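Listening for quakes on an icy moon

The instrument weighs less than a bag of flour and has no lens, no antenna and no moving arm. If it flies, it will spend its working life bolted to the leg of a lander, listening to ice crack.

Listent is a seismometer built for a small outer solar system mission, and its lead engineer at Kurian, the instrument lab in charge of it, has been on the job for 12 years. She started when it was a sketch on a budget request.

"We were turned down the first 2 times," she said. "The reviewers wanted to know what a seismometer would tell them that a radar would not. It was a fair question and we answered it badly."

Her answer is better now. Radar shows where ice changes to something else. A seismometer records how sound moves through all of it, and that gives the thickness of the shell, the depth of any water below and how often the ice breaks.

"An icy moon gets squeezed on every orbit," she said. "The shell flexes and it cracks. Each crack is a free measurement." 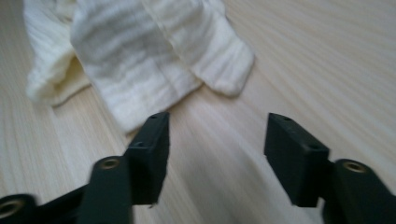

The team tested the sensor last June on the Brivirach glacier, where it ran for 75 days without a visit. It logged 473 events strong enough to locate. Most were shallow cracks near the surface, and the deeper ones matched what the group expected from the shape of the bed.

The cold was the easy part. Wind gave them more trouble, shaking the test stand enough to hide the smaller signals at night.

"There's no wind where we want to go, so people told me to ignore it," she said. "But a lander makes its own noise. Pumps, heaters, metal shrinking in the shade. We treated the wind as practice."

The software that sorts cracks from background noise is called Flendel. It has to run on very little power and decide by itself which records are worth sending home, as the radio link will be slow and shared with the other instruments. Anything it throws away is gone.

She said that still bothers her. The current version keeps a short sample of rejected data each day, so the team can check its choices from Earth and send new settings.

The next review covers radiation damage to the electronics. She expects to be asked about the cable between the sensor and the lander, and the group is building a second version of it now.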